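Products > Simulation Scenes > Kitchen > Hoker Dishwasher Cell

September 8, 2023, Friday edition of the data sheet. By Razia Paracha

Hoker is a simulated kitchen for checking robot arm programs against written safety and handling rules before they run on hardware. It is sold by Wernstead as a single scene package with a rule file, a test log and a setup guide.

The package covers one job: work at an open dishwasher next to a counter. The rule file can be edited in any text editor. Each rule has a number, a limit and a result of pass, warn or stop.
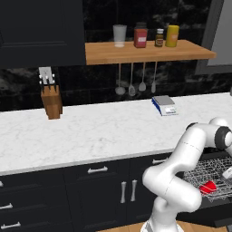 Hoker kitchen scene with arm, counter and open dishwasher.

Rules supplied with the package

The standard file holds 182 rules in 18 groups. The groups used most often are listed first in the setup guide.

Clearance. Set a minimum distance between every arm link and the fixed parts of the kitchen, including cabinet handles and shelves. The elbow needs its own value, as it often swings wider than the wrist.

Open doors. A dishwasher door that is down counts as an obstacle for the whole run. Do not exclude it from collision checks to get a shorter path.

Sharp items. Knife blocks get a keep-out zone. The arm may not pass over one while carrying anything.

Racks. Wire racks are thin and easy to miss with a coarse collision model. Use the fine mesh for any move that ends inside or directly above a rack, and lower the speed limit before the fingers reach rim height.

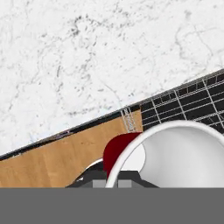 Dishes that touch or overlap should be handled as a group until one has been lifted free. The rule file logs a warning if the gripper closes while a second item is inside the finger zone. Sites that want a full stop can change this in group 2.

Records

Every run writes a log with the rule file version, the operator name and each warning. Keep logs with the program they belong to. A passing log does not replace a risk assessment of the real cell.

Ordering

Single-site license: $3,485, with up to 2 named operators. The next rule file update is planned for November. Technical questions go to Vilho Hakala, and license questions to Drita Gashi.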